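Onwood Community Help
Furniture repair > Chairs and tables

Loose chair joints keep coming apart after regluing

Asked 2020-02-20
Viewed 497 times
2 answers

I have a set of 4 dining chairs that came with the house. They're old but decent, and two of them have gone wobbly where the side rails meet the back legs. I reglued both in December with regular yellow wood glue. I pulled the joints apart by hand, squirted glue in the holes, pushed them back together and tied a rope around the legs overnight. They felt solid for a few weeks and now both of them rock again.

The joints are round dowels going into round holes. One of the dowels slides in and out with no effort at all. There is a brown crusty layer on most of them that I assume is the original glue. I did not remove it.

Should I be using a stronger glue? The hardware store in Tamutgate has a two-part epoxy and also a foaming polyurethane kind. I would like to avoid screws if possible because my mother-in-law put screws in one of hers and the leg split.

Answer 1 (marked as helpful)

The glue you used is fine. The problem is the brown crust. Yellow glue needs to soak into bare wood to hold, and it won't stick well to old glue, whether that's the original stuff or what you added in December. Now you have two layers to get rid of.

Take the joint apart again. If part of it is stuck, don't hit it with a bare hammer. Use a rubber mallet or put a scrap of wood in between. Mark every piece with masking tape before you separate it (left front, left back and so on), or you'll be sorry later when nothing lines up.

Scrape the dowels with a dull knife held at a right angle to the wood. You want to take off glue and leave the wood alone, so go easy. Sandpaper is tempting but it makes the dowel smaller, and yours is too small already. For the holes I use a small round file or a piece of coarse sandpaper wrapped around a pencil, just enough to get down to clean wood. If the old glue is hide glue, which it probably is on an old chair, warm water or warm vinegar on a rag will soften it. Let everything dry for 48 hours before you glue.
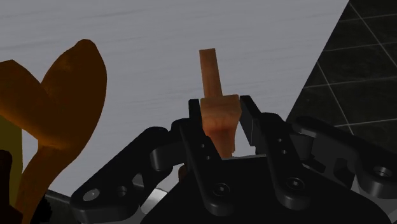
For the one that slides in and out, you have a few options. If the dowel is a separate piece, drill it out and put in a new one that fits. A good fit takes firm hand pressure to push in. If the round end is part of the rail itself, glue a thin wood shaving around it, let that dry, then trim it until it just fits. I've done this on a lot of chairs and they have stayed put.

Then clamp properly. Rope can work if you twist it tight with a stick, but tied by hand it isn't enough. I have a Fuvska band clamp that goes around all the legs at once. Any brand will do. Set the chair on a flat floor while it's clamped and check that all the feet touch. Wipe off the squeeze-out with a damp rag. Leave it alone for a full day before anybody sits on it.

Answer 2

Epoxy. I did six Kälin chairs with epoxy years ago and never had a problem. It fills the gap so you don't need to fuss with shavings. Wear gloves.

Comments on Answer 2

Epoxy will hold, but whoever has to fix that chair next is going to break the wood getting it apart. I'd save it for a joint that's too far gone for anything else. And you still have to clean off the old glue first.

Skip the foaming kind too. The foam fills space but there's no strength in it.

Comment from the original poster

Thanks. The dowels are separate pieces, so I'll drill out the bad one and replace it. Vinegar is working on the crust, slowly. Does it matter if the new dowel has grooves in it? The store has smooth and grooved.

Reply

Grooved. The extra glue needs somewhere to go when you push it in.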